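Progress report to the Lorente Fund
Project: Writing for Readers Outside the Department
October 17, 2022
Prepared by Halina Ostrowski, project coordinator

This report covers the period since our last letter to you in July. It follows the order of the work plan, except for the mentoring part, which I put first as you asked for it specially.

Mentoring. We now have eight doctoral students in the program, from history, sociology and linguistics. Each one is paired with a mentor who holds a doctorate and works outside the university. Four of the mentors are new. Fiona Purves, who was a mentor last year also, works at the publishing house Wamus and has agreed to read one draft per month from every student, not only from her own. I must mention one difficulty. Two pairs have met only once, and in both cases the supervisor had asked the student to finish a thesis chapter first. We wrote to the supervisors and the meetings are again in the calendar.

Workshops. We planned seven workshops for the year and have held four. The subjects were the opening paragraph, the use of numbers, how to answer an editor, and how to cut a text by half. The last one was the most difficult for the participants and also the one they asked to repeat. Shuk-fan Fung led it and will lead it again. The workshop on radio is postponed, as the guest changed jobs.

Publication. The students' short essays appear on our site, Tolau. The newsletter has at present 451 subscribers, of whom roughly half are not employed at any university. I consider this the better figure of the two. Three essays were taken by regional newspapers, one of them with payment to the author.

Budget. Spending is below the plan because of the postponed workshop. We ask permission to move this amount to the copyediting line, where Miłosz Krajewska is working more hours than we had foreseen. The table of costs was sent separately.

Next steps. Before the next report we will hold the remaining workshops, and we will interview former participants about the work they do now. Hortensia Londoño has prepared the list of topics for the interviews and would be glad to receive your comments on it.

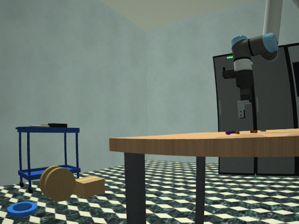 Can a student join the program after the thesis is submitted?

Students may join up to the day of the defense, and those already in the program keep their mentor for the full year, also when they graduate in the middle of it.

Related items
Letter to the Lorente Fund, July
Workshop notes: how to cut a text by half
New essays on Tolau
Gerolora reading group: list of texts

Contact the project office | Copyright Tolau | Back to top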